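Pastcombe Help > Motion planning > Arms

Planner stops short above the target, then the arm drifts sideways during the descent

Asked by sunard_bench, 3/12/18
200 views, 2 answers

Hi all, first question here so go easy on me. I'm writing the pick routine for our arm and I've been stuck on the same thing for way too long.

The setup on the software side: a fixed camera gives me a point cloud, I fit a cylinder to it to get the mug pose, and then I ask the planner for two moves. First one goes to a pre-grasp pose straight above the mug. Second one is a straight line down. The first move is great, lands in the same spot every time as far as I can tell. The second one is where it goes weird. The planner reports success, the gripper starts down, and somewhere in the last stretch it slides off to the side — not a lot, but enough to catch the rim.

Things I have tried so far: slowing the whole thing down, swapping the solver, and making the line segment steps smaller (that made it worse, I think?). I also dumped the joint values during the descent and joint 2 makes a funny little hump right where the drift starts. I don't know if that's a cause or just what it looks like when it happens. 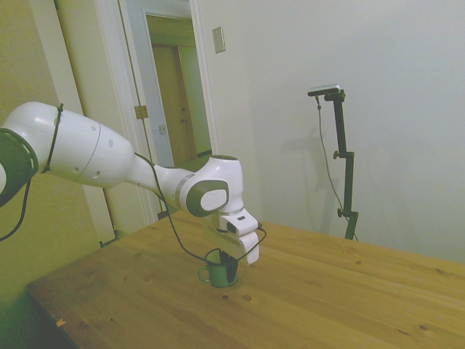

Does the wrist camera need to be in the collision model if it never gets near anything?
Put it in anyway. The planner only knows about shapes you've given it, and "never gets near anything" is true until somebody moves a shelf. A plain box attached to the last link is plenty, and it hardly costs any planning time.

(That was from the Pastcombe chat, I'm pasting it in so nobody has to tell me again. I added the box. The drift is still there.)

The code is the stock Flindov wrapper with my own grasp script on top. My tolerances are whatever the defaults are, I haven't touched them. Any ideas are welcome, even the insulting ones!

2 answers

Answer from Elspeth Cairns
Marked as accepted

The hump on joint 2 is your clue, and I've been burned by this one myself, so sympathy.

When you ask for a straight line, the planner chops it into little steps and solves the inverse kinematics for each of them. Each solve is allowed to be a bit wrong, inside the tolerance. If the defaults in the wrapper are loose, the solver can give you a pose that's slightly to one side and still call it good. Then the next solve is seeded from that one, and so on down. Make the steps smaller and you get more solves and more chances to wander, so I'm not surprised it got worse for you.

What I would do, in this order:

Print the fraction of the path that was achieved along with the success flag. On my setup the flag came back true with a path that quit early, and I lost an entire afternoon to that. If you get anything below 1.0, refuse to move.

Run forward kinematics on every waypoint and print how far x and y are from where you wanted them. Do it offline, no arm needed. If the numbers creep as you go down, you've found it. If they stay flat then the plan is fine and the trouble is in the controller or in your calibration, and you can ignore the rest of my answer.

Tighten the position tolerance and leave the orientation one alone to begin with. I once tightened both together and the solver just gave up on half my targets.

Seed every solve from the previous waypoint. I'd bet your script seeds from the current joint state every time — the older grasp examples did, and I copied them too. That can give you exactly the sort of hump you're describing, when the solver hops over to a neighboring solution and the interpolation in between swings the tool sideways.

One more thing. Have a look at whether the time parameterization runs before or after any smoothing. Mine smoothed last, and it rounded off the corner between the pre-grasp and the descent, which looked a lot like drift until I plotted it.

Comment from sunard_bench
It was the seeding!! Line 13 of my own script, so I can't even blame the wrapper. x and y stay flat all the way down now. I still get a fraction under 1.0 on some targets near the edge of the reach, but I think that's a separate question and I'll post it separately.

Comment from Elspeth Cairns
Good! For the edge ones try letting the tool rotate freely about its own axis, a round mug gives you that for free so long as you're not going for the handle.

Answer from cloudfit11

had the same symptom, for me it was the camera to base transform. I did the calibration with all the poses bunched up in one corner and it was off everywhere else. redid it with poses spread over the workspace and it went away. also update your drivers

Comment from sunard_bench
Thanks, though wouldn't that shift the pre-grasp as well? Mine was fine up top and only went off on the way down. I'll redo the calibration at some point anyway, it's from the start of March and I've moved stuff.

Comment from cloudfit11
oh yeah true, didn't read that bit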